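**Proposed change to the supply lending policy - comments open through October**

**rgallagher_board**
Members of the Rosenthal Quilting and Paper Guild are invited to comment on the draft lending policy. At present, shared tools may be taken home for one month. The draft would shorten this to two weeks and require a signed card for each loan. Our register lists 303 shared tools, and 174 of them were on loan at the last check. Members attending the Zunport workshops have reported delays in obtaining basic supplies.
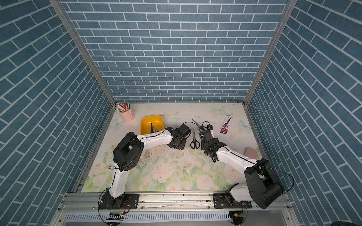
The draft would not affect fabric, patterns or books. Those remain under the existing rules.

Roscoe Gallagher, Lending Secretary

**Dronano**
I wish to register my objection. Two weeks is not sufficient for a member completing a full-size quilt at home. A shorter loan period will place the greatest burden on those who live farthest from the hall.

**flanisach_1081**
I respectfully disagree with the previous comment. A member who requires a tool for a full month should consider purchasing one. The shared stock was bought for use in classes, and class leaders should have first claim on it.

**Dronano**
The founding rules say "for the use of members." They do not mention classes. I would accept two weeks with one renewal, provided no other member is waiting.

**flanisach_1081**
One renewal is reasonable. I would ask that cutting tools be treated separately - they go dull quickly when paper and fabric users share them. Pinking shears in particular should be reserved for fabric. 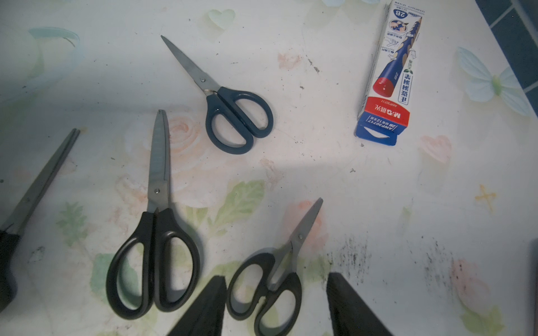
*Scissors and a pencil box on a flowered tablecloth.*

**hemline_north**
I support the separate category. I do not support the signed card. The present register is adequate if members fill it in, and a second record will only produce disagreements between the two.

**rgallagher_board**
Thank you for these comments. The renewal and the fabric-only category will be added to the draft. The signed card remains under review, and further comments on that point may be posted in this thread until 5 p.m. on the closing date.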